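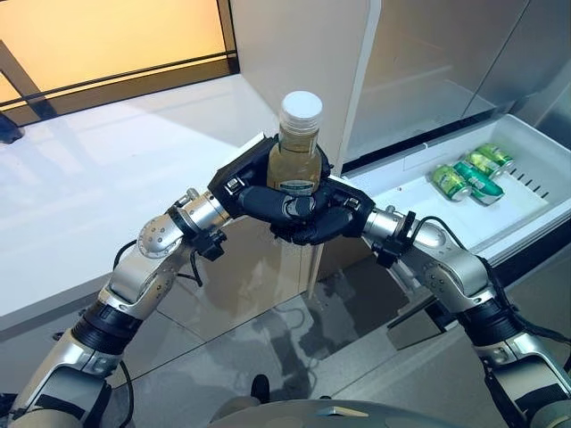

Udwood Pop-Up Diffuser, 90 cm. Five-in-one style but we only do the diffuser and two covers, no gold, no sunfire, nobody was buying them. Translucent white nylon over a spring steel ring, twists down to a third of its size and goes in the zip pouch. Good for faces at noon, product work, food, flowers. Very good for anything clear or shiny: a plastic bottle with pale yellow liquid in it, glossy silver metal with rounded edges, that sort of thing, where a bare flash gives you a hard little white dot and the diffuser gives you a long smooth highlight instead.

Item no. 1439
In stock, ships from the warehouse same day if you order before 2 pm. Saturday orders go out Monday.

What you get
Diffuser panel, 90 cm round
Black cover (zip on, for cutting light)
White cover (same zip, for bounce)
Pouch with belt loop

The fabric
Cuts a bit more than one stop. We meter every batch as it comes in and the April batch is the same as the last one, so if you're matching a pair you bought over the winter you're fine. No color shift worth correcting. Older ones (gray piping, not black) ran slightly warm, so don't mix those with new ones on the same subject.

How far away?
Close. Closer than you think. Diffuser two feet from the subject, light three feet behind the diffuser, start there. Pull the light back and the highlight gets more even edge to edge – push it in and you get a hot middle with a falloff, which looks better on round things. Sun works the same except you can't move it.

Holding it up
Handheld is OK for portraits if you have a helper. For tabletop get the Naselex arm, item 1561, sold seperately. Fits any standard light stand, clips at top and bottom, telescopes out to 70 inches. Sandbag the stand outdoors. It is a sail.

Also works with the Kusus clamps if you already own those. Does not fit the Śliwiński bracket, the jaw is too narrow for our rim. Please stop ordering them together, we keep having to refund one.

Folding
Hold at nine and three, twist hands opposite ways, bring them together, let it collapse into three loops. If it fights you, you're twisting both hands the same way. Folding video coming.

Care
Hand wash cold, hang dry. No iron. Makeup comes off with dish soap. Dont store it folded in a hot car all summer, the ring takes a set and it'll never lie flat again.

Returns
30 days, covers unwashed, pouch included. Bent rings we look at case by case. Email and put Boonmee Wattanapong in the subject line, he handles all the light modifier stuff, and send a photo of the ring laying on a floor.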